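**From:** Kristine Sison
**To:** Tranby shared studio list
**Date:** 9/2/24
**Subject:** Re: Desks, cords, and what to wipe them with

Hello Omid, and hello everybody,

Thank you for writing all this up, and sorry to have sat on it while the rest of you were being so quick and helpful! I have been moving my mother's things out of her apartment and I'm afraid my mail has had to wait its turn. Let me go through your note in order, or I will lose my place.

> On the desks: Kamran and I would like to agree on one way of cleaning them,
> as they get something different every time. He uses dish soap, I use the
> spray from Trevance, and Fereshteh says both of us leave streaks.

Fereshteh is right, I'm sorry to tell you. I had a white desk at home for years and tried everything on it, and what I came back to was a soft cloth wrung out in plain warm water, then a second cloth straight after to dry it. The second cloth is the whole secret. If there is a coffee ring, one drop of dish soap on the first cloth will do it, and then go over it again with plain water. I would keep the Trevance spray for the windows, where it does a lovely job.

As for the cloths themselves, please could we stop using paper towels for this? I have a bag of old cotton ones, hemmed by my aunt (she hemmed everything, she would have hemmed the curtains twice), and I'm happy to bring them in. They can go home with whoever is doing a load of towels. No fabric softener, please, it makes them push the water around.

> Second thing, the cords. Could we get them off the floor, or at least over
> to the wall? I caught my foot again last week. Reinaldo thinks we should
> buy a cord cover from Rostami, 125 dollars for the long one.

Oh, I hope your foot is all right. I do see what Reinaldo is after, but 125 dollars seems like a lot before we have tried moving things. Much of the trouble is extra length, and a few of those soft fabric ties would take up the slack. Leave them loose enough to slide a finger under. And could the power strip go along the baseboard, behind the desk legs? You would have to kneel down to switch it off, I know, and my knees have opinions on that, but it's once a day.

If we still trip after that, then yes, let's buy the cover, and I'll put in my share gladly.

> Last thing. Does anyone mind if the mesh chair stays at the brick wall desk?
> It keeps wandering off.

I don't mind a bit. I like it there. While you have the vacuum out, would somebody run the small brush through the mesh? Dust gets down in the weave and you don't notice until you are wearing a black sweater. The casters want doing too, they wind up hair like you wouldn't believe. Tip the chair over on an old towel so the floor doesn't get scratched, and use a seam ripper if you have one.

I've put the brick wall desk in below, with my own notes for the closet door after it, so that whoever prints this can leave off my rambling. 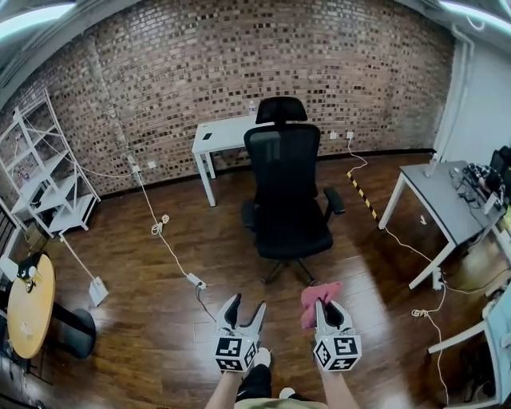 *Notes by Kristine Sison, for the Tranby studio*

**The desk by the brick wall.** Take the little clear bottle off the top before wiping, and whatever else is sitting there, and put it all back afterward. Damp cloth, dry cloth. Do the thin white legs as well, down to the floor.

**The cords.** Gather up the white ones that run across the boards and tie the extra. The outlets are low on the wall, so pull by the plug and please not by the cord.

**The floor.** Dry mop first, going with the planks, and then a barely damp one. It's a shiny floor and it shows every drip. Leave the yellow-and-black tape where it is and go over it gently, it lifts if you scrub.

**The chair.** Headrest and armrests with the damp cloth, brush for the mesh.

Fereshteh, if you have a better way with the streaks, do write over mine. I'll bring the bag of cloths next time I'm in, and there's a jar of apricot jam for Omid and his poor foot.

Warmly,
Kristine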